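Fimus Planner 10 is a motion planning and grasp control package for two-arm robots with parallel grippers. It runs the same task file against a simulated cell or a live controller. Release date: January 10, 2024.

## Head view and arm coordination

Both arms are planned as one chain, with the torso included as a collision body. The head view supplies object candidates on the work surface, and each arm gets its own target. A held item is added to the collision model of the arm that carries it.

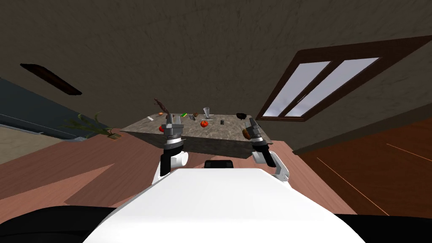

**Does the planner need a level head camera?**
Any fixed or moving camera pose will do, provided the pose is published with each image. Gravity direction is read from the robot model.

## Wrist views

Wrist views are handled separately from the head view - each has its own calibration file and its own mask for the fingers. The mask is rebuilt when the finger opening changes.

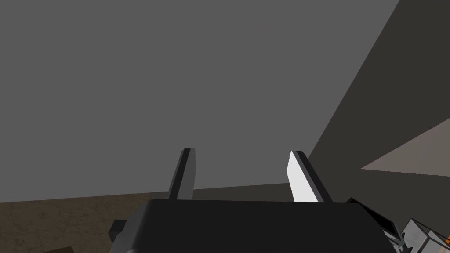
*Simulated wrist view, fingers open, gray wall behind.*

## Approach checks

Before the fingers close, the planner compares the expected surface with the one seen from the wrist. If they disagree, the arm holds position and the step is logged as unresolved. Retry limits are set per task.

| Item | Value |
|---|---|
| Default planning timeout | 300 ms |
| Built-in grasp templates | 57 |
| Regression tasks in the Kerkdale suite | 364 |
| Log format | Zotgate | 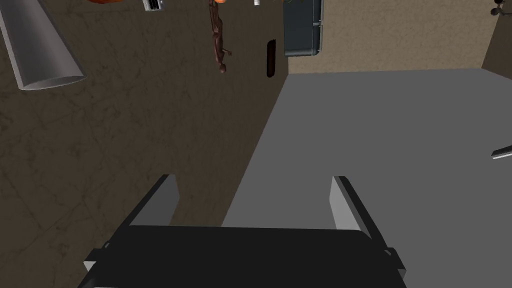 Stelios Psarras writes that the hold-position default is too cautious for bin work, and that he would like the tolerance exposed in the task file instead of the site settings. A per-task tolerance is planned for the February update.

## Licensing

Licenses are issued per controller. Simulated cells don't use a seat. The Boyer driver is a separate download and must match the planner version.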